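Section 4: Setting Up the Towel Table and Folding the Greens
Gundcombe House laundry guide, revised September 2022

If you've made it through Section 3, your Gritia towels are washed, dried and waiting for you, and we can get to my favorite part! I've folded more of these than I care to think about, and I still like it. This section covers the hand towels only (item 2524 on the linen list, the plain green ones). Bath sheets have their own pages in Section 5, and please don't mix the two, the shelves are different depths and it drives me up the wall.

What you'll want within reach

A clear stretch of table, a dry microfiber cloth, the shelf card for the Mallen cupboard, and the towels. I keep a mug of tea on the windowsill, never on the table.

4.1 Getting the table ready

1. Clear everything you're going to want to clear anyway: pens, keys, the tape, your phone.

2. Wipe the whole top with the dry cloth, working toward yourself, and shake the cloth out over the trash can.

3. Put one towel down in the middle. Just drop it. Don't try to be neat yet.
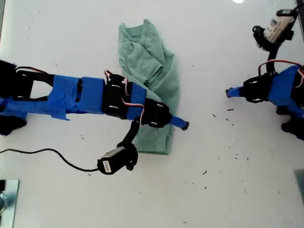
I'm fussier about wiping than the old guide was, and I make no apology for it. Lint and grit love a matte top, and terry picks up whatever it's laid on. Look at the little dark specks scattered over the white there, with the green towel bunched up in a long heap right in the middle of them. That's a table I'd go over again before I smoothed anything flat. Pick the towel up, give it a good shake, wipe, and start from step 3.

Note: a damp cloth is fine for sticky marks, but let the top dry all the way before any towel goes back on it. I usually use the time to write out the shelf card.

4.2 Opening out a bunched towel

Towels come out of the dryer in all kinds of knots, and the temptation is to grab the nearest bit and yank. I did that for years (I have the pulled loops to prove it).

1. Find a corner. Any corner. Run your fingers along a hem until you get to one. 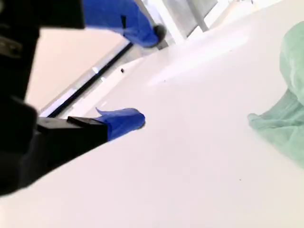
2. Hold that corner and follow the short hem along to the next one. If the hem disappears under a fold, lift the fold and lay it back, and keep going.

3. Raise the towel by both corners and let the rest drop. One gentle shake, two if it's stubborn.

4. Lay it down with the short side nearest you. Fully open it should measure 60 by 100 centimeters. An older one may have shrunk a bit, and I fold those the same way and put them at the bottom of the stack.

Caution: check for loose threads before you smooth. Snip them with scissors, never pull. One tug can run a whole row of loops and then you've got a cleaning rag.

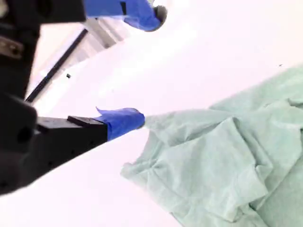
4.3 The fold

1. Smooth from the center out with flat hands.

2. Bring the far short edge down to meet the near one and line up the corners.

3. Fold in thirds from the sides, left first, then right over it.

4. Turn it so the rounded edge faces you, and pat it down.

If the middle puffs up, there's a crease trapped inside. Open it out again and smooth it, pressing harder won't help.

4.4 When it goes wrong

Sometimes the cloth gathers into a tight knot while you're working and every pinch makes it thicker.

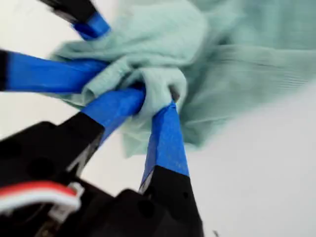

My fix is to let go of everything, turn the whole bundle over and start again from a corner. It feels slow the first few times, but I promise it's quicker than fighting with it!

If a towel has a stain you missed earlier, don't fold it. Drop it in the Fragkou bin by the door and leave it off the count on the shelf card. The Mallen cupboard holds 94 when it's full, and the card should match what's on the shelf.

Go on to Section 5 for bath sheets.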